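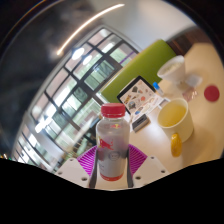
A Flunitz gripper holding a plastic bottle with a red screw cap.

The Flunitz is a hand-held two-finger gripper intended for construction at home or in a shared workshop. It was designed by Kumaresan Venkataraman at the Trollamdale workshop and later revised by Ankica Stojanović, who redrew the housing. The tool is carried in the hand and records how an object is grasped, so that the same motion can later be repeated by a robot arm.

Construction

The parts list has 67 entries, excluding fasteners. The housing uses white plates with screw holes. Two narrow dark grey fingers face each other, with magenta ribbed pads fanning out behind them. The pads are printed in a flexible filament and the plates in a rigid one. Printing a full set takes 50 hours on a single machine. The camera looks forward over the fingers through a wide-angle lens, which bends straight lines such as window bars towards the edge of the view.

The assembled tool weighs 136 grams more than the first version, mostly owing to a thicker carriage. Builders are advised to fit the carriage before the pads, as the rear screws are hard to reach afterwards.

Variants

The Nellard variant replaces the printed carriage with a bought linear rail. The Schmieder variant keeps the original carriage but shortens the fingers, and is not compatible with the standard pads.

Known faults

Early pads split along the ribs when printed too cold. Play in the trigger linkage was reduced in the October revision by adding a washer at the pivot. Files for older versions remain available but are no longer updated.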